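How Do Engineers Choose a Hand for a Robot?

An explainer for readers in grades 3 to 5, from the Pradine Science Learning Center

People pick up an egg, a pencil and a heavy book with the same hand. A robot cannot always do this. The part of a robot that holds things is called a gripper, and there are many kinds. Before a robot is given a job, engineers try out different grippers to learn which one suits it best.

What kinds of grippers are there?

Some grippers use suction. They hold on to flat, smooth things such as boxes and sheets of glass. Others have soft fingers filled with air, which bend around a piece of fruit. Many robots use a gripper with two stiff fingers that open and close like a pair of tongs.

What is a fair test?

A fair test changes one thing at a time. At Pradine, two grippers were compared, the Watix and the Clondus. Each one was put on the same robot arm and given the same 12 objects. Each gripper made 100 tries, for a total of 200. The engineers wrote down every drop, every slip and every time an object was squeezed too hard. The Clondus dropped 17 objects. Most of them were round – a marble is harder to hold than a block.

How does a robot see what it is holding?

A camera can be placed in the ceiling, on a stand or on the robot's wrist. A wrist camera moves along with the gripper, so it always has a close view of the fingers. A ceiling camera sees the whole table, but the arm may block its view at the moment of the grasp. Some teams use both.
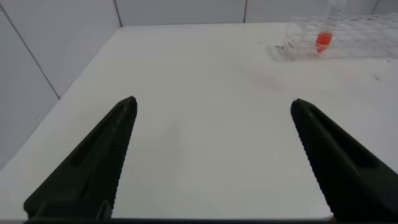
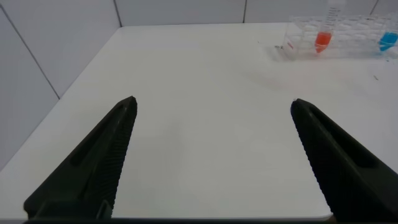

Laboratory work is a hard test for any gripper. Tubes are narrow and smooth, and a tube that tips over may spill. Engineers therefore pay close attention to the inside of each finger, the side that touches the object. The dark fingers in both views have fine ridges there, much like the tread on the bottom of a sneaker. Ridges can help a finger keep its hold. Clear plastic is a second problem, this time for the camera. The rack is see-through and can be hard to pick out against a white table, while the orange-red liquid in the tube is easy to find. A computer program must learn to notice both.

Words to know

Gripper: the part of a robot that holds objects.
Grasp: the way a gripper takes hold of something.
Controller: the computer that tells the arm and gripper how to move.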